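首页 国际 观点 专栏 读者来信 订阅

小地方的外交，凭什么不让小地方的人看

我平时不太写外交。一来看不懂公报，二来一写就有人留言说“你懂什么”。可是Stastton和Okoth那份港口合作备忘录，我忍了两个星期，还是想唠叨几句。

事情大家多少听过了：去年9月，Stastton市政府跟Okoth方面签了一份备忘录，对方出钱修旧港，我们这边给20年的优先使用权。正文一共4页，附件至今没公开。市议会是在签完之后才拿到文本的，而且只给看，不给复印。有议员问附件里写了什么，得到的答复是“涉及对方的商业安排，不便透露”。

我得先说清楚，我对Okoth没什么意见。旧港那个样子，谁去过谁知道，防波堤上的裂缝能塞进一只拳头，渔船老板们年年喊，年年没钱修。现在有人愿意掏钱，我第一反应也是高兴的！我舅舅家就在港口后面那条街，他比我还高兴，饭桌上已经开始盘算要不要把一楼租出去了。

但高兴归高兴，二十年是什么概念呢？我女儿今年刚上小学，等这份东西到期，她都该工作好几年了。一份管这么久的协议，议会事后才知道，居民到现在也只看过一份新闻稿（还是那种每句话都带“互利”“深化”的新闻稿，读完跟没读一样），我觉得这说不过去。

有朋友跟我讲，外交嘛，总要有点保密，谈判桌上的牌哪能摊给所有人看。这话我同意一半。谈的时候保密，行，我理解。可签都签完了，牌都打出去了，还捂着干什么？对方手里有一份完整的，我们的官员手里有一份完整的，唯独要在这个港口边上过日子的人没有。

也有人搬出Waro来说事，说人家Waro当初也是这么签的，现在码头不是挺热闹？没错，是热闹。不过Waro当时把合同全文贴在市政厅门口，贴了整整一个月，谁都可以进去提意见，最后真有2条改掉了，其中一条就是当地渔船的停靠费。拿Waro的结果来替我们的过程说话，我怎么听怎么别扭。

再说说Seromeo这家公司。备忘录里提到由它来“协调落实”，可是协调什么、落实什么、钱从谁的账上走，一个字没有。它既替Okoth那边做过公关，又在我们市里接过顾问的活儿。这也许完全合法，我没有证据说它不合法，也不打算暗示。我只想问一句：它到底算哪边的？要是两边都算，那登记在哪里，谁能查？很多地方都有规矩，替外国政府或者机构跑腿的，得公开登记，登了记照样可以做生意，没人拦着你。我们这儿呢，我翻了半天市里的网站，连个表格都没找到。

我的要求其实不高。附件公开，真涉及商业机密的数字可以涂黑，涂黑的地方写明理由。Seromeo把两边的合同关系讲清楚。议会补开一次听证，时间放在晚上，别又放在上午十点，大家要上班的呀。做到这几样，我举双手欢迎Okoth来修港，开工那天我还可以带着孩子去看热闹。

如果做不到，那下次选举的时候，我会把新闻稿打印出来，挨个问候选人里面那些“深化”是什么意思。

发表于2023-03-04

分享 20 评论 4 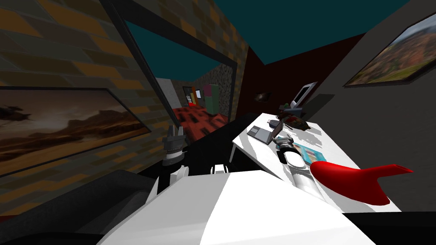 读者留言

港口后街的老住户：停靠费的事请作者再写一篇，我们船上的人最关心这个。新闻稿里一句都没提，打电话去问，让我等通知。

路过看看：听证会放晚上我一定去。不过附件涂黑这个口子还是别开得太大，不然发下来一张黑纸，你找谁说理去？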